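Wrist Cameras: Setup and Check Before a Table Session
Demthorpe Robotics Class, bench notes
Last edited 19/07/2025 by Ingrid Abernathy

These notes cover the small fisheye cameras at the grippers. The overhead camera has its own page. Do the steps in order. A pair of students can finish one arm in 14 minutes once they have done it before.

What you need

The camera key (a 1.5 mm hex driver, in the drawer with the gripper spares)
Lens wipes, dry
Two short hook-and-loop ties
The printed dot sheet
A laptop on the bench network with Cernik installed

1. Power down the arm

Put the arm in its rest pose and press the stop button. Wait for the Drundov controller to show a steady amber light. Do not work on the mount with the motors live, even if the arm is holding still. The drive gear is exposed on some of our grippers and will take a glove or a sleeve.

2. Check the mount

Hold the camera body between two fingers and try to turn it. It should not move. If it does, tighten both screws a quarter turn at a time, alternating sides. The screws go into plastic and strip easily. If one spins freely, stop, tag the gripper, and take the spare mount from bin 651.

Check that the camera is the right way around. The small notch on the lens ring points toward the gripper. A camera turned in its mount still gives a usable-looking picture, and last term we recorded a full session that way before anyone compared it with the other arm.

3. Clean the lens

One dry wipe, from the center out. No spray. The lens sticks out past its ring, so never set the gripper down on its camera side.

4. Route the cable

Run the cable along the outside of the wrist and tie it twice: once just behind the mount, once past the last joint. Leave enough slack for the wrist to turn to both limits. Turn it by hand to each limit with the power off and watch the connector. If the connector tilts, there is too little slack. If the cable drops in front of the lens, there is too much.

5. Start the stream

Release the stop button and wait for the controller light to go green. On the laptop, open Cernik, choose Add Source, and enter the arm's address with port 1947. The stream should appear within a few seconds. If the window stays gray, unplug the camera at the wrist end and plug it back in. Restarting the laptop does not help.

Name the source with the arm letter and the word wrist. The replay script reads the name, so spelling matters.

6. Set exposure by hand

Automatic exposure is off for all class recordings. It shifts every time the gripper crosses a dark object, and the color then changes in the middle of a clip. Start with the exposure value at 600. With the gripper at working height over the part of the table you will use, lower the value until you can read the dot sheet. Then put the sheet away and look at the objects for the task. If the dark ones have lost all their edges, go back up one notch.

The tabletop is pale and will clip before anything else does. Some clipping on bare table is acceptable — clipping on a pale object is a failed check.

7. Check the circle

The lens gives a round picture with black outside it. The circle need not be centered in the window, but it must stay in the same place when the wrist moves. If it drifts, the lens ring is loose. Go back to step 2.

You should also be able to see part of the gripper whenever the camera has a clear view of the table. Without it there is no reference for where the fingers are.

8. Save three stills

Use the Snapshot button. One with the table in view from working height, one over the task objects, one close to something soft. Put all three in your session folder before you start recording.
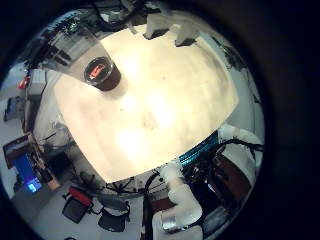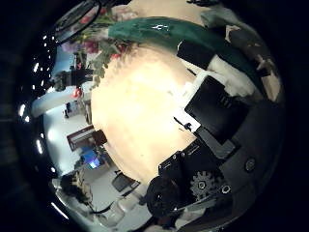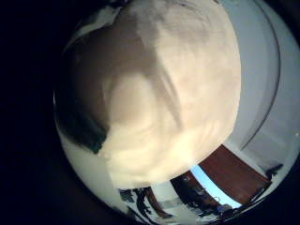

Write the notebook entry while the arm is still powered, so that anything you are unsure about can be checked again. Give the exposure value, the arm letter, and one sentence on each still. The sentence should name something specific. "Looks fine" gets no credit. For the first still, a good entry says that the rim of the dark cup is readable and the red label separates from it, although the middle of the table is washed out. For the second, say whether you can tell where the crumpled white cloth stops and the bare table starts, and note the gear teeth, which are a quick test for focus at short range. The third is harder to write up. With the cream material that close, it is blurred, so judge it by the creases: if they still show at the brightest part near the lower edge, leave the exposure alone.

9. Record

Run the Degefa warm-up routine once with recording off, then once with recording on. Play the second one back before doing any graded runs. Look for dropped frames at the start of each reach, which usually mean the laptop is on wireless.

Known problems

Purple edge on one side of the circle: dirty lens or a scratch. Wipe once. If it stays, log it and carry on.

Stream freezes when the wrist turns: cable. Redo step 4.

Exposure value resets to automatic: this happens when two laptops have the same source open. Close one, set the value again, and retake the stills.

Questions about the mounts go to Esperanza Schumacher. Questions about Cernik go to me.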